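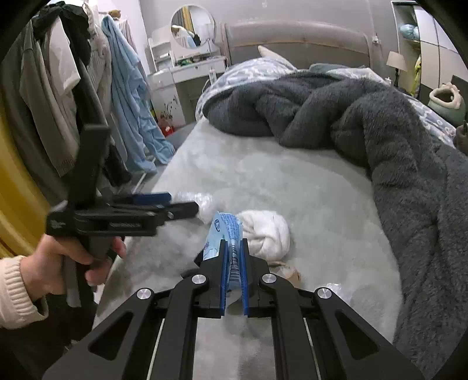 Section 5. Comparing finger pads on the hand-held gripper

Pad trials on the Skirkach hand-held gripper are run in pairs, with the same item picked first on the reference pads and then on the trial pads. Rigid test blocks are used for the zero check only. The comparison itself is made on soft packaged goods, which load the pads unevenly and show up differences that a block will hide. A soft plastic package held between blue ribbed pads, with its sides folded inward and its upper part flaring above the fingers, is a normal grip for this class of item and is to be logged as a centred pinch. The grip codes in 5.6 assume that the operator can recognise it at a glance.

This section applies to hand-held units fitted with the two-finger linkage. For arm-mounted units, see the Astness adapter supplement.

5.1 Before you start

You will need:
Gripper body with linkage assembled and pivot caps fitted
Reference pad set (ribbed)
Trial pad set
2 mm hex key
Lint-free cloth and isopropyl alcohol
Ado controller, firmware 2171 or later
Trial log sheet or the Ritchie logging software

CAUTION: Disconnect the controller before working on the fingers. The jaws can close without warning when the trigger line is live.

5.2 Fitting the pads

1. Open the jaws fully and place the gripper on its back.
2. Loosen the pad retaining screw on the left finger by two turns. Do not remove it.
3. Slide the old pad up and off the finger.
4. Wipe the bare finger face with alcohol and let it dry.
5. Slide the new pad down until it seats against the lower stop. The ribs must run in the same direction on both fingers.
6. Tighten the retaining screw until it bottoms, then back it off one eighth of a turn.
7. Repeat for the right finger.
8. Close the jaws by hand. The pad faces should meet along their full height with no visible gap at the tip.

NOTE: A gap at the tip with contact at the base usually means one pad is not fully seated. Refit it before adjusting the linkage.

CAUTION: Do not mix a worn pad with a new one. Results from mixed pairs cannot be compared with any other run and will be rejected at import.

5.3 Checking the linkage

Each pivot should turn freely with no side play. Inspect the inner pivots nearest the fingers first, as these wear sooner than the outer pair. If a pivot cap has lifted, press it home with your thumb. Do not use pliers. Keep the recesses in the outer arms free of lint and packaging scraps, particularly after working on bedding or clothing.

5.4 Zero and force setting

1. Reconnect the controller and wait for the steady green light.
2. With the jaws empty and fully closed, hold ZERO until the display clears.
3. Open the jaws, insert the test block and close on it.
4. Read the encoder count. The accepted value for the standard block is 492, plus or minus 5.
5. If the count is out of range, repeat from step 2. If it is out of range a second time, return to 5.2, step 8.
6. Set the grip force limit to 26 N for soft packaged goods.

NOTE: The force limit is stored per profile. Changing pads does not reset it, but loading a different profile does.

5.5 Running the comparison

1. Lay the test items on the work surface in their usual condition. Do not flatten, straighten or separate them beyond what the task calls for.
2. Use a soft surface for at least half of the runs. A mattress or quilt gives way under the fingertips and changes the approach height, so figures from a bench alone tend to flatter a stiff pad.
3. Approach from above with the fingers upright and the item between them.
4. Close in one movement. Do not pulse the trigger.
5. Lift clear of the surface and hold for five seconds.
6. Lower the item, open the jaws and enter the grip code.
7. Complete all picks on the reference pads before changing to the trial pads.
8. Re-zero after every pad change.

When two grippers are used together, zero each unit separately and give each its own profile. Both must carry the same pad type during a run. Log the lifting unit as A and the assisting unit as B, regardless of which hand holds it.

CAUTION: Keep loose sleeves clear of the linkage. Cuffs should be pushed back or taped.

5.6 Grip codes

C: centred pinch. Item held near the middle of both pads, with folds roughly even on each side.
T: tip pinch. Item held by the top third of the pads only.
R: rotated. Item turned in the grip during the lift.
S: slipped. Item moved down against the ribs but was not dropped.
D: dropped.

If more than one code applies, enter the one lowest on the list.

NOTE: A printed label or barcode caught in a fold is still a C if the item stays put. Scan readability is covered by a separate test and should not influence the grip code.

5.7 Known differences between pad types

Ribbed pads hold thin film well but can leave marks on foil-lined packets. Smooth pads leave fewer marks and need a higher force limit on anything slippery. Foam-backed pads conform best to rolled cloth. They also compress under load, and the zero drifts as they warm up. Re-zero foam-backed pads every 26 picks.

Clear wrap clings to all three types. If a scrap stays on the pad after the jaws open, remove it by hand and wipe the face before the next pick. Do not shake the gripper to clear it.

5.8 After the run

1. Disconnect the controller.
2. Remove the trial pads and bag them with the run number.
3. Export the log and check that each reference pick has a matching trial pick.
4. Send pad wear reports and any linkage faults to Ross Nisbet. Reports received by noon Thursday are included in that week's parts order.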